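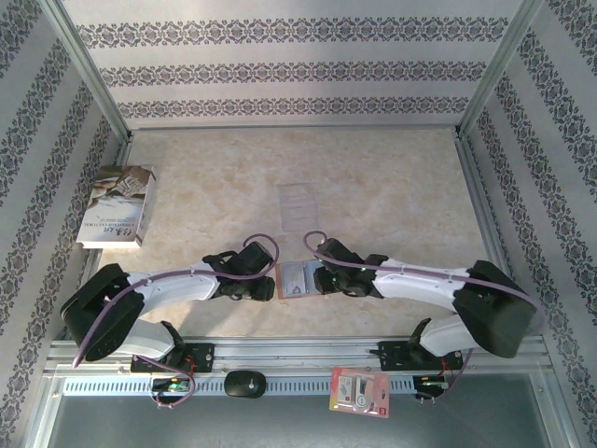 Ermira Kolev replied: I would not touch the roof trusses before the engineer has been there twice. We did the same kind of conversion in Wurncombe, an old grain store made into a training centre, and the first report missed rot at 5 of the bearing ends.

Forums > Building and Refurbishment > Change of Use > Paseck dairy to college workshops

Last updated: 15/05/2019

dovetail_m
Thank you Ermira. The engineer was there once, in the dry season. The dairy is 2,296 square metres with the loading bay. The college wants the old roof to stay visible, but the contractor (Marulanda) wants to hang a ceiling under it and put all the ducts above.

brickandlime
Let them hang it. A visible roof is beautiful on opening day and then you pay to heat all that air. My opinion only.

Ermira Kolev
I don't agree. With a hung ceiling you don't see a leak until the tiles are brown. In Wurncombe we insulated on top of the deck and left the timber open below. It raised the roof line, so ask the planning office first.

dovetail_m
How much did it raise it? We have a neighbour who counts every brick.

Ermira Kolev
I must look in the drawings. Less than we feared.

sill_plate
Please check also the floor. Dairies have falls to the drains everywhere, and a lathe does not like to stand on a slope. At Sellelport we had to pour a new screed and it took until July to be hard enough for the machines.

brickandlime
You could have used levelling feet and saved the money.

sill_plate
For two lathes, yes. Not for a whole workshop with benches and trolleys.

dovetail_m
The screed is not in the price. Marulanda allowed 2,000 for "floor repairs" and nothing more. I will ask them what is inside this sum and write again.

Related topics
Keeping original steel windows in classrooms
Who pays for the second structural survey?
Mezzanine stairs, one or two?
Screed drying times in an unheated building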